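Household Maintenance and Repair, Level 2
Handout 6: Pipes, taps and the sorting of a mixed bench
Rallilik Centre for Practical Skills, Bultholm site
Course code 1576

Purpose of the session

This session introduces the parts of a simple water supply and the habit of sorting a bench before work begins. Learners will be expected to name the common parts, to say which belong to a plumbing job and which do not, and to record their findings on the bench sheet. No water will be connected during the session. Practical work on live pipework is covered in Handout 9 and is not to be attempted beforehand.

Learners should have read Handout 5 (Measuring and marking out). Those who missed that session should collect a copy from the course office and complete the short exercise on page 2.

Pipe and fittings

Plastic pipe is light, does not rust and can be cut with hand tools. Several kinds are sold and they are not all interchangeable. PVC pipe is usually joined with solvent cement or with push-fit sockets, depending on the system. The pipe, the fitting and the cement must suit one another, and the maker's instructions should be read before any joint is made.

A length of pipe will often carry a printed line or lettering. Where a line runs along the whole length it can help in keeping two sections square to each other, but it should not be relied upon as a measuring mark. All lengths are to be taken with a tape.

An elbow is a fitting that changes the direction of a run. When an elbow is used, part of each pipe is hidden inside the socket, and this hidden part must be added to the visible length before cutting. Most wasted pipe in this course is wasted at this point. The rule used at Bultholm is as follows:

Cut length = visible length + depth of socket at each end

Measure the socket depth with the tape or a depth gauge. Do not guess it from the outside of the fitting. A dry fit - that is, the parts pushed together without cement - should be checked by the tutor before any joint is made permanent.

Taps

A tap has an inlet, a body, a handle and a spout. The inlet is commonly threaded and the threads should be looked at first. Crossed or flattened threads will leak however much tape is applied. Thread sealing tape is wound in the direction in which the fitting will be screwed on, so that tightening does not unwind it.

When a tap is taken out of its packing or removed from a wall, it should be laid on its side on a flat surface with the threads clear of other metal parts. It should not be stood on its spout. The handle should be turned through its full travel by hand, and any stiffness noted on the bench sheet.

Sorting a mixed bench

In many homes and workshops the repair bench is also the place where paperwork is done, parcels are wrapped and small items are put down and forgotten. A mixed bench slows the work and leads to lost parts. Learners are asked to divide what is on the bench into three groups.

Group A - Parts. Anything that will become part of the finished job, such as pipe, elbows and taps.

Group B - Tools. Anything used to measure, cut, join or check. A tape measure belongs here and should stay within reach throughout.

Group C - Other items. Anything with no use in the job. Stationery is the usual case. A stapler or a box of paper clips should be returned to the desk drawer before cutting begins, as swarf and cement will spoil both.

The bench reproduced in this handout holds items from all three groups. Pipe with an elbow already fitted and a brown tap with a brass threaded inlet fall into Group A. The blue tape measure is Group B. The white stapler and the clear box of coloured paper clips are Group C.

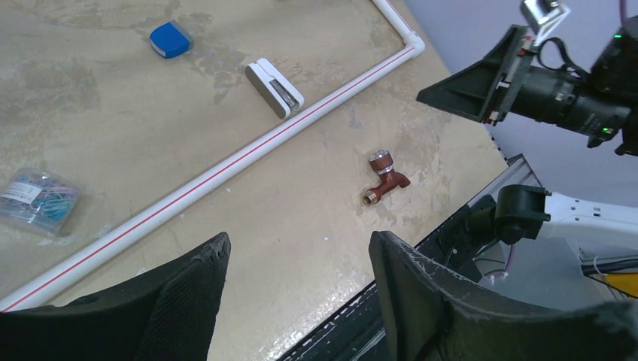
Procedure for the practical exercise

1. Working in pairs, look over the bench without touching anything and write down each item on the bench sheet under A, B or C.

2. Remove the Group C items and place them in the tray provided. Boxes should be closed before they are lifted.

3. Place the tape measure on the side of the bench nearest the hand that will use it.

4. Lay out the Group A parts in the order in which they will be joined, starting from the supply end.

5. Measure each straight section and enter the visible length, the socket depth and the cut length in the three columns.

6. Inspect the inlet threads of the tap and tick the box marked Sound or Damaged. If in doubt, tick Damaged and ask.

Time allowed for the exercise is about 61 minutes, including clearing away.

Materials and suppliers

Pipe and elbows for the course are supplied by Rusu. Sealing tape and spare washers are kept in the Huvo cabinet by the door, and the key must be signed for. Offcuts longer than a hand's width go back in the rack; shorter pieces go in the plastics bin.

Assessment

The completed bench sheet counts towards Unit 2. Sheets are to be handed in by 22/05/2025. Late sheets will be marked only where an extension has been agreed in writing with the course office.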